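Zwischenbericht zum Vorhaben »Bako – Erschließung von Firmen- und Beteiligungsdaten«
Berichtszeitraum bis Dezember
Zuwendungsempfänger: Fletier

1. Stand der Arbeiten

Die Importstrecke für Registerauszüge und gescannte Verträge ist in Betrieb. Textextraktion und Metadatenerfassung laufen nachts ab 22 Uhr, die Ergebnisse stehen den Redaktionen am folgenden Morgen im Suchindex zur Verfügung. Von den 200 vereinbarten Teilbeständen sind 100 vollständig übernommen. Die übrigen liegen vor, müssen jedoch vor dem Import auf Dubletten geprüft werden.

Das Graphmodell unterscheidet nun zwischen Personen, Gesellschaften und Anschriften. Beteiligungen werden als gerichtete Kanten mit Gültigkeitszeitraum gespeichert – frühere Eigentumsverhältnisse bleiben damit abfragbar.
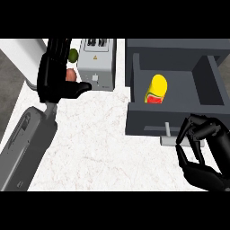 Lawal Edet gab in der Projektsitzung zu bedenken, die automatische Zusammenführung gleichlautender Namen sei für eine Veröffentlichung noch nicht belastbar; er bitte darum, jede Verknüpfung mit dem Quelldokument auszuweisen. Die Projektleitung hat dem entsprochen. Der Quellennachweis ist seit Version 2 verpflichtendes Attribut jeder Kante.

2. Abweichungen vom Arbeitsplan

Die Anbindung des Altbestands Cosdale verzögert sich um zwei Monate. Die gelieferten Exporte enthielten uneinheitliche Zeichenkodierungen, wodurch Namen mit Sonderzeichen fehlerhaft indexiert wurden. Olanrewaju Ugwu hat ein Korrekturverfahren erstellt, das derzeit an einer Stichprobe erprobt wird. Mehrkosten entstehen nicht; die Personalmittel wurden innerhalb des Arbeitspakets umgeschichtet.
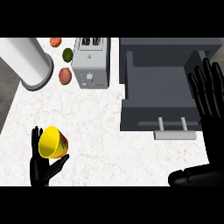

Von der Verzögerung nicht betroffen ist die Rechteverwaltung. Lesezugriffe werden je Teilbestand vergeben und protokolliert. Der Partner Rarkthorpe hat die Protokollierung abgenommen und lediglich um eine Verkürzung der Aufbewahrungsfrist gebeten.

3. Ausblick

Im nächsten Berichtszeitraum sind der Import der verbleibenden Teilbestände und die Schulung der Redaktionen vorgesehen. Ayodele Akinola übernimmt die Abstimmung der Schulungstermine. Der Verwendungsnachweis für die abgerufenen Mittel wird gesondert eingereicht.

Für die Projektleitung
Uchenna Adeyemi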